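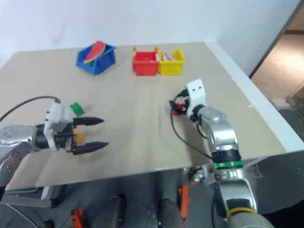 I have a rule about robot demonstrations, which is that I don't go to them on an empty stomach or with an open mind. The first makes me cranky and the second makes me buy things. But my cousin works two buildings over from Kaltinar, and they had an open day in October, and she wanted company. So on a Monday afternoon I drove out there and got a sticker with my name spelled wrong.

Some background for new readers. I spent a good part of my working life in a packing warehouse, and in that time I sat through three separate rounds of being told that a machine was about to do my job. The first one jammed on tape. The second one worked very well and needed two people to stand next to it. The third never arrived, although we did clear out a corner for it. So when somebody in a clean polo shirt tells me that a robot can "sort household items," I want to know which items, how fast, and who picks up the ones on the floor.

Kaltinar had split the afternoon into a talk and a demo. The talk was given by Leopold Kälin, who was pleasant and used the word "generalize" more than I would have liked. The system is called Vurley. It's two arms bolted up to a table, and it learns from people steering the arms through a job over and over until the software can have a go on its own. He said they had recorded 2,602 runs of putting things into bins. There was a slide with the number on it in very large type.

I asked how many of those runs were with the same table. All of them, he said. I asked about the same bins. Mostly, he said, and to his credit he didn't dress it up.

Then we went next door for the demo. Small plastic bins at the back of a beige table, blue and red and yellow, and toy food. A slice of watermelon stuck up out of the blue one, the kind you'd find in a preschool play kitchen. I understand why they do it. Toy food doesn't bruise or leak. But I've handled real produce, and real watermelon is heavy and slippery and doesn't have a handy flat face. If you're going to put "household items" on a slide, I would like to see one wet household item. A sponge would do.

The arms themselves I have no complaint about. They're good-looking things, silver with dark joints, and one of the grippers has a pair of pointed black fingers that look like they belong on a wading bird. The motion was smoother than I was ready for. I had expected the stop-start twitching you see in videos that have been sped up (always check the corner of the video for the little "4x," people), and it wasn't like that. It was slow, though. You could have told a decent joke in the time it took to get one piece from the tabletop into a bin.

The first few went fine. Then a piece got pinched too close to the edge of the finger and rolled, and the arm went on to the bin anyway and let go of nothing at all, very carefully. A kid behind me laughed. The engineer running the table, Nadja Fuchs, put the piece back where it had been and started again.

That's the bit I want to dwell on, and I mean no disrespect to her, she was the most useful person there. She put it back where it had been. I asked if I could put it somewhere else, over by the near edge, turned on its side. She thought about it and said sure. The arm reached out, hung over it for a good long while, came at it from a bad angle, backed off, came at it again and got it. I'll admit that I clapped. The backing off was better than anything on the slides, and I don't know why they don't lead with it.

Then I moved it a second time, farther, and the arm couldn't get it at all. She said that was outside what it had seen. Fair enough. But a kitchen table is pretty much entirely made of things outside what it has seen.

I got her talking for a while after that, while most of the crowd had wandered off to the coffee. She told me that out of their last 100 attempts with the usual layout, it had missed 13. I liked her for having the number ready, and for giving it to me as misses. I also did the sum in my head the way my old shift lead would have. If I'd dropped or misplaced 13 items in every 100 I would have been let go before lunch. She said yes, but you'd also have gone home at night and the robot wouldn't. I said somebody has to be there to put the watermelon back. She said that somebody was her.

My cousin, who had been quiet through all this, asked what it would cost. We didn't get a figure. We got "it depends on the application," which in my experience means a lot.

There was a second company in the building, Laster, showing some kind of camera software, but their screen was frozen when I got there and still frozen when I left, so I can't tell you anything about it. The coffee was from a machine and was good.

Where does that leave me? I think the arms are ahead of the last ones I saw, and by more than I expected. The recovery from that bad grab was real, I picked the spot myself and watched it happen from a few feet away. I also think the gap between a tidy table with three bins and my sister's kitchen counter on a school morning is enormous, and I didn't hear a plan for it beyond recording more runs. Maybe more runs is the plan. Mr. Kälin seemed to think so.

They're having another open day in the spring. I've asked Nadja Fuchs if I can bring my own items and she said yes, within reason, nothing over the weight of a full mug. So far my list is a damp sponge, a bag of rice with a loose clip, one sock, and a real slice of watermelon on a plate. If you have suggestions leave them in the comments, and keep it to things that you've had to pick up off a table yourself this week.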